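Grey On Grey: Choosing and Testing a Cover for a Shared Work Table
Student project report by Rosaura Cabrera
August 8, 2019
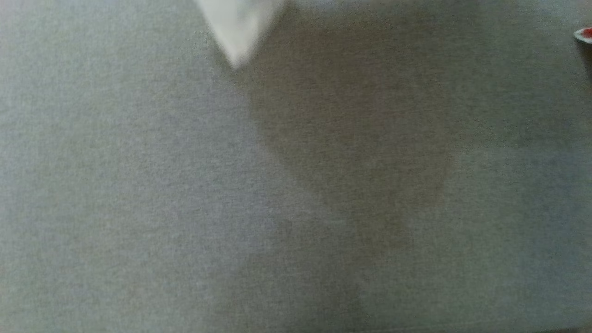

Figure 1. The grey cover close up, with a shadow across the middle. Note the cooler tone on the left.

Why I picked a tablecloth (sort of)

When we got the list of project topics I was going to do chairs. Everybody does chairs. Then I spent an evening at the big table in the Pickering room trying to sew a hem on a black skirt, and the bare tabletop was so shiny under the lights that I got a headache and a crooked hem. So my project became the thing that goes on top of the table, and I'm glad it did, even if my brother still calls it my blanket assignment.

The question I handed in was: does a plain grey fabric cover make a shared table nicer to work at, and what does it make worse? I gave myself a budget of $31 and seven weeks. The budget held. The seven weeks did not, and I'll get to that.

Getting the fabric

I looked at three offcuts from Troltum, the fabric place on Cumgate Road. One was cream, one was a dark green with a bit of a sheen, and one was a speckled grey. The cream was lovely and I knew it would be a disaster by the first cup of tea. The green went back because it did the same thing as the tabletop and bounced the light into my eyes. The grey was the dull one of the bunch, which I mean as a compliment.

What I like about it is the heathered look. Up close it's all tiny light and dark fibres mixed together, a bit grainy, and from a chair it just reads as grey. I left it plain, with no pattern and no grid marked on it, although a grid would have been handy for cutting. My supervisor asked about that at the halfway talk and my answer was that people use the table for all sorts, and a grid makes it look like it belongs to the sewing people.

Fitting it was the fiddly part. I cut it with 25 cm of overhang, decided that was far too much when it kept ending up in people's laps, and trimmed it back twice. If I did this again I'd pin it and live with it for a few days before going anywhere near it with scissors.

The colour problem

I thought grey was grey. It isn't, at least not on a table that gets light from different directions. The first thing I wrote in my notebook was "cover looks dirty in the middle??" and I went at it with a damp cloth before I worked out it was only shade. You can see the sort of thing I mean in Figure 1. The lighter part on the left has a faint bluish, nearly lavender tint, and inside the shadow the same fabric goes to a brownish olive. The one edge of the shadow is fairly clear and the other side just melts away into the grey, so your eye doesn't read it as a shadow straight off.

This mattered more than I expected! Two people in my group were matching thread colours on the cover and got different answers from opposite ends of the table. We ended up keeping a sheet of white card in the drawer for colour matching, and that went into my recommendations.

What people did with it

I put a comment sheet on the wall and asked anybody using the table to scribble on it. Most of the comments were friendly. People said the table was quieter - scissors and mugs don't clatter the way they did - and that small things stayed put. Beads especially. Pencils stopped rolling onto the floor, which used to drive me up the wall.

The grumbles were fair too. Writing directly on paper over the cover is horrible, the pen pokes through, so you need a board or a magazine underneath. Short threads cling to it. And one person wrote "feels like working on a jumper", and I still can't tell if that was a complaint.

I also tried a lint roller, a stiff brush and a strip of packing tape for picking up threads. The roller was best for a quick tidy. The brush mostly moved the fluff to somebody else's end of the table.

Where the time went

The write-up was meant to be done well before now, but the room was shut while the Stiltport group had it for their display, and I lost my place in the comment sheets. I'd still like to try a second cover in a smoother weave, in the same grey so the colour comparison is fair, and I've asked to keep the table until September.

Recommendations

Keep the grey cover on for sewing, beading and sorting.
Take it off for glue and paint.
Use the white card for matching colours.
Put a writing board at each end of the table.
Buy another lint roller, the old one is nearly finished.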